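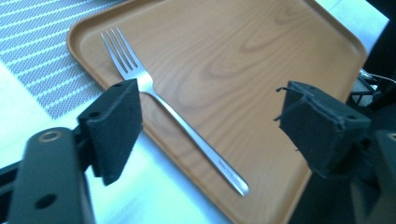
Serving tray

Home Tableware Kitchen Furniture Index Random article

A serving tray is a shallow, flat-bottomed platform with a raised rim, used for carrying food, drinks and tableware from one place to another. Trays are made from wood, metal, plastic, woven fiber and pressed paper. Many are left on the table during a meal, where they take the place of a plate, a placemat or a cutlery rest.

Form

Most household trays are rectangular, round or oval. Rectangular trays often have rounded corners, which are easier to wipe clean than square ones and less likely to chip. The rim keeps items from sliding off when the tray is tilted. On small trays without handles, the rim is also the part held by the fingers, and it may curve outward to form a lip.

A low rim of 3 cm or less is usual for trays meant to stay on the table. Butler's trays and bed trays have higher sides, with cut-out or attached handles.

Surface patterns

Printed wood grain is a common finish. The pattern may imitate straight boards or show darker swirls and streaks over an orange or tan ground, in the manner of a slice cut near a knot. Cutlery shows up clearly against it: a stainless steel fork laid across such a tray stands out by its bright tines and paler handle.

The Menavier pattern books, kept in the town museum at Casstead, list 53 tray designs. Of these, 18 are wood grains and 15 are florals. The rest are plain colors, checks and borders -- several of them sold only with matching coasters.

Use with placemats

A tray may be set directly on the table or partly over a placemat. Woven mats in stripes or mesh grip the underside better than smooth ones. In formal table setting the two are not normally combined, but the practice is common at home, where the mat is left out between meals and the tray is put down on top of it.

Cutlery on the tray

When a tray is laid for one person, the fork goes to the left of the plate and the knife and spoon to the right, as on a table. The four-tined dinner fork is the usual choice. Makers often mark the handle near its rounded end, and the mark can become hard to read with wear.

Care

Printed trays are washed by hand with a soft cloth and dried upright. Scouring pads dull the print. Plain metal trays can go in the dishwasher -- painted ones generally should not.

See also: Katsaros tray, Grostska ware, Trivet

Shares 18 Comments 3

Related articles
Placemat
Dinner fork
Butler's tray
Coaster
Table setting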